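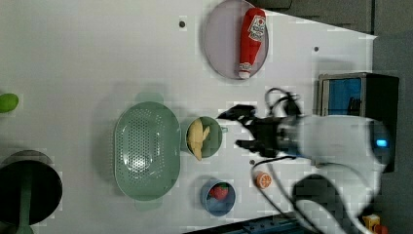 How do you get a four-year-old to put the play kitchen away?

Make the putting away part of the cooking. Once the food has a bowl to go in and the bowl has a shelf to go on, cleanup turns into one more thing the chef does at the end of a shift, and most kids will happily do it twice.

That has been our big discovery of the season at the Lonell Toy Library, and I am so pleased with it that I asked for extra room in this issue to tell you about it! If you borrowed a kitchen set from us over the winter, you know the old system. Everything went into one big drawstring bag, food on top of plates on top of pans, and when it came home with you it got tipped out on the rug in one glorious crash. Fun for the first minute. After that it was mostly a pile, and a pile is hard to play with when you are small and looking for the strawberry.

So in October we started over. We washed every piece of play food we own, all 223 of them (I counted, then counted again because I didn't believe it), and sorted them into 23 sets. Each set has its own bowls, its own plate and something to drain or carry things in. The food lives in the bowls. Banana in the green bowl, strawberry in the blue one, ketchup on the plate, and so on. The orange slice tends to wander, and we have decided to let it.

The change in how children play has been lovely to watch. With the pile, we saw a lot of dumping and a lot of grabbing. With the bowls set out on a table, they stop and look first. Somebody orders a banana. Somebody else says the kitchen is out of bananas, which is plainly untrue, and an argument follows that can last a whole morning. The bowls get swapped, the strawberry gets "washed" in the colander, the ketchup goes on everything including the fruit, and there is a good deal of shouting about whose turn it is to be the customer.

A word for the colander, by the way. I would have guessed that the ketchup bottle would be the star of the sets (and it is very popular, please don't write in), but the colander wins by a mile. It's the big oval kind in soft green, with a handle at both ends, so two children can carry it together. It has been a boat, a helmet, a bed for a bear and a drum. Once in a while it is even a colander.

If you want to try this at home with toys you already own, it costs next to nothing. Here is what has worked for us and for the Dravari Street playgroup, who tested the first two sets and sent back four pages of notes in very tiny handwriting.

Start with less than you think. Four or five foods is plenty for a three-year-old. Put the rest up in a closet and trade a couple of pieces every few weeks, and they'll be greeted like old friends.

Use bowls in plain, different colors. It gives little ones an easy thing to say ("the red one goes in the blue!") and you get some color talk in without turning it into a lesson. Mixing fruit and bowl colors makes for a better game than matching them, we think, though the Dravari Street folks disagree and like everything matched. Try both.

Small bowls beat big ones. A banana that nearly fills its bowl looks like a proper dish that somebody made. The same banana in a mixing bowl looks lost, and in ten minutes it will be joined by a sock.

Lay it all out on a bare, light table if you have one. The colors jump right out at you, and a child coming into the room will head straight over.

And let the kids do the last part. We say "kitchen's closing" and then keep our hands to ourselves. It takes longer. The bananas end up under the plates. It's fine, we check the sets when they come back anyway!

The new sets are on the low shelves by the Mendes Room, next to the puzzles. You can keep one for the usual loan period and renew it once if there's no waiting list. Please wipe the pieces with warm soapy water before you bring them back, and let the bowls air dry before you stack them. If something goes missing, just tell us at the desk. There's no fine for a lost piece of play food, and we have a jar of spare fruit for exactly this situation.

We'd love more to work with, too. Plates are what we're short of, especially small ones with a bit of a rim, along with play vegetables of any kind. We are rich in fruit and very poor in carrots. Donations can go in the bin at the Zamska Avenue door any time we're open.

Next issue: the dress-up rack, and what we're going to do about all those single gloves.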